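Tasik Operator Console - Setup and Recording Guide
Section 6: Recording a suturing demonstration by remote control

6.1 Before you start

This section covers recording demonstrations with the two instrument arms driven from the console. For guiding an arm by hand with the motors in float, see Section 5. Hand guiding is fine for teaching approach positions and parking poses. Do not use it for needle or thread work. The weight of a hand on the arm shows up in the force channel and the recording has to be thrown out.

You need a trained operator at the console and a second person at the table. The table attendant holds the stop button for the whole session and does nothing else while the arms are live.

Check that:
- the arms have passed the morning homing test
- the Plollska recorder shows a green light on every channel
- the drive has room for at least 11 episodes
- the tissue is fixed at both ends and does not slide when nudged with forceps

CAUTION: Keep hands out of the work area whenever the pedal light is on. The arms follow the console handles with no delay you would notice, including when a sleeve catches a handle.

6.2 Matching the handles to the arms

1. Sit down and set the armrest height before touching the handles.
2. Press and hold ALIGN. The handles move on their own until they match the angle of the instrument wrists.
3. Release ALIGN. Wait for the short tone.
4. Open and close each handle once. The jaws should follow all the way in both directions.
5. If a jaw stops short, run the grip calibration in Section 4 and come back to step 2.

Set motion scaling to 4:1 for all suturing work. At this setting, four centimeters of hand travel moves the instrument tip one centimeter. New operators tend to ask for a faster ratio. Leave it alone until they have a full set of accepted episodes behind them.

Note: Scaling is written into the episode header. Changing it partway through an episode closes the file and marks it INCOMPLETE.

6.3 Recording an episode

An episode is one stitch, from picking up the needle to cutting the thread ends. Do not record a whole closure as a single file.

1. Move both instruments to the start pose and hold still.
2. Tap the left pedal to start recording. The pedal light turns on.
3. Say the episode label out loud. The microphone channel is used later to sort files.
4. Place the stitch at your normal working speed. Do not slow down for the recorder.
5. Tie the knot using both instruments. Keep the two shafts from touching.
6. Trim the ends and back both instruments away from the tissue.
7. Tap the left pedal again to stop.

Work in one direction along the cut, so that each new stitch has a closed section on one side of it and an open section on the other. The training software uses the last tied knot as a landmark, and episodes placed out of order are hard for it to line up.
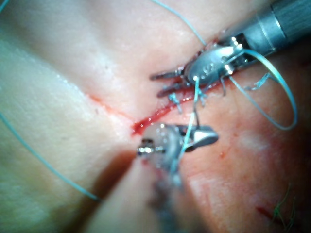
Figure 6-2. Both instruments at the incision, with three blue suture knots tied along the upper part.

Watch for loose strands while tying. A loop lying beside the jaws is acceptable. A strand trapped in the wrist joint is not. If you suspect a trapped strand, stop the recording first, then open the jaws and have the table attendant look. Do not pull to see if it comes free.

The table attendant may blot the area between episodes but never during one. Cloth passing in front of a wrist camera spoils the segment, and the review software will not always catch it.

CAUTION: If an instrument moves when your hands are still, release both pedals and call "stop." Do not try to correct the motion with the handles.

6.4 Mistakes during an episode

A mistake that you recover from should stay in the recording. Dropped thread, a missed grasp or a loop that has to be thrown twice are all useful, provided the stitch is finished properly. Press the yellow MARK key once when the slip happens and carry on.

Discard the episode if:
- the tissue comes loose from its mount
- the shafts collide hard enough to sound the alarm
- someone other than the operator moves an instrument
- the needle leaves the camera view for longer than the on-screen timer allows

To discard, hold the left pedal down until the screen shows DISCARD, then release. Discarded files stay on the drive until the nightly cleanup. Ask Necati Çınar if one has to be brought back.

6.5 Review and labeling

1. Open the session in the Review tab.
2. Play each episode at normal speed from the wrist camera view.
3. Check that the spoken label matches the file name. Fix the file name, never the audio.
4. Set the start and end marks for the grasp, bite, pull-through and tie phases.
5. Choose ACCEPT or REJECT. A reason is required for REJECT.

The operator does not review their own episodes. Elif Naz Kırmızıgül keeps the reviewer list and assigns sessions each Wednesday.

The base training set contains 3,615 accepted episodes. New ones are added in batches and are not used until a batch is full, so a change in technique will not show up in the arm's behavior right away.

6.6 Playback test

After a new batch has been trained, run the playback test on a practice pad before any tissue work. Keep the attendant at the stop button. Set speed to LOW, and let the arms complete one stitch with no input from the console - hands off the handles, right foot resting on the hold pedal. Lifting the foot freezes both arms in place.

If the arms freeze partway, do not resume. Open the jaws from the maintenance screen, clear the thread, and home both arms before trying again. Send the session log to Sofia Tsakiris with the batch name in the subject line.

Continue to Section 7 for instrument cleaning and storage.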